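Skukell Bin Objects: data card

Version 3, November
Maintained by Iida Valtonen and Pramila Shakya
Part of the Rurnura collection

Summary

Skukell is a set of small household and workshop objects sorted into fills. A fill is a short list of objects placed together in a metal bin with sloped walls. The set covers 50 objects in 14 fills. This card describes the objects, how they are grouped, how the bin is laid out and how the records are named. It does not cover motion data, which has its own card in the Kofler folder.

Contents

objects.csv: one row per object, with name, main color, material group, mass and storage box
fills.csv: one row per fill, with the object names in the order they are placed
stills/: color images from the fixed camera
notes/: plain text, one file per fill, written at the bench
CHANGES.txt: edits since version 1

Material groups

Each object belongs to one group only. Where an object is made of two materials, the group follows the one that covers more of the outside.

rigid_plastic: toy bricks and plates, caps, rings, short tubes
fabric: pouches, small bags, folded cloths
foil: aluminum foil, crumpled or folded
metal_small: brackets, fittings, short bars
paper: labels, cards, folded sheets

Foil has the fewest entries and the highest turnover. A crumpled piece changes shape each time it is picked up, so foil rows carry a shape field set to "free" and no dimensions. Replacement pieces keep the same object name with a letter suffix (foil_02b, foil_02c). Masses for foil were taken before first use and are not updated.

Fabric objects are measured lying flat. Thickness is left blank for anything that folds under its own weight.

The bin

All fills use the same gray metal bin, set on a wooden table. The floor is flat and has small holes in it. The walls slope inward toward the floor, so objects dropped near the rim tend to end up lower down. A light silvery panel is clamped over part of the inner wall in the current layout. Version 1 stills do not have the panel and should not be mixed with later ones if wall appearance matters to your work.

Marks and scuffs on the bin are not cleaned off or annotated. Paint splatter on the panel is also unannotated. Several users of version 2 reported it as a missing object label. It is background.

Placement rules

1. Place flat objects first: plates, pouches, cards.
2. Place rings and other small round objects next, at least one finger width from the wall.
3. Place foil last.
4. Stacking is allowed only where fills.csv has stack = 1.
5. Objects that slide after placement stay where they stop. Note the slide in the notes file.

Mixed fills

Fills numbered 9 and up combine material groups. They are intended for work on segmentation and naming, where a shiny or soft object lies close to a hard one.

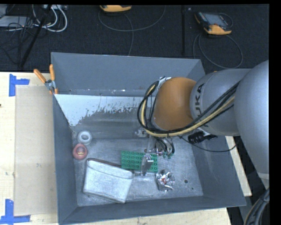
Figure 1. Mixed fill in the bin: two rings, white fabric pouch, green LEGO plate, crumpled foil.

Ring color is recorded as the main outside color. A second color toward the center goes in the color_2 column. Brick plates are listed by color and stud count, and the stud count is blank where it was not checked.

Known issues

Object 23 appears under two names in version 2. The duplicate has been removed and the older name kept.
Masses in the paper group were taken on the Curard scale, which rounds to the nearest gram. Treat them as coarse.
The notes for fill 6 are incomplete.
Reflections from foil and from the silvery panel can exceed the exposure range. No correction is applied.
29 rows in objects.csv have no storage box assigned.

Reporting errors

Send corrections to Pramila Shakya with the fill number and the object name as written in objects.csv. Requests for new objects go to Iida Valtonen. Include mass and material group.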